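Tile Coasters from Leftover Wallpaper
by Bhavana Sastry

After we papered the hallway I had half a roll left and a box of 16 plain white bathroom tiles in the garage. They made four sets of coasters, and the whole job took an afternoon plus drying time.

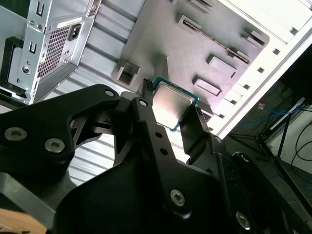
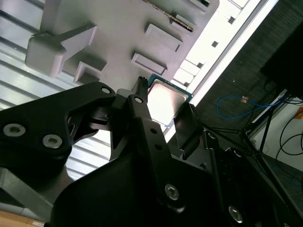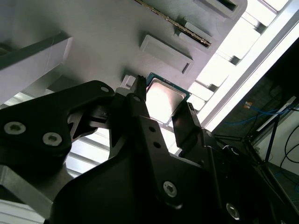
Start by washing the tiles in warm water with a drop of dish soap, then wipe them with rubbing alcohol. Any grease left on the glaze will lift the paper later. Once a tile is clean, keep your fingers off its face. Hold it by two opposite edges, the way the black fingers hold the processor in the second picture. Thin cotton gloves work too, but I find them clumsy with glue.

Cut the paper a quarter inch smaller than the tile on each side. A full-size piece looks fine for a week and then the corners curl. If your pattern has a clear top and bottom, mark the back in pencil before you cut.

Brush a thin coat of decoupage glue on the tile, lay the paper down from one side, and push the bubbles out with an old gift card. Let it dry for 20 minutes. Brush two more thin coats over the top, the second one crosswise to the first. The glue goes on cloudy and dries clear.

Leave everything overnight before you seal it. I used a Kandico clear spray, three light coats, outdoors with the tiles propped on bottle caps so they didn't stick to the cardboard. Check the can for heat resistance if you plan to set coffee mugs on them.

For the backs, cut cork sheet to size or use four felt dots. My neighbor Ajith Panicker used craft foam on his and it left marks on a painted table, so I would skip that.

Wipe them clean with a damp cloth. They can't go in the dishwasher or soak in the sink.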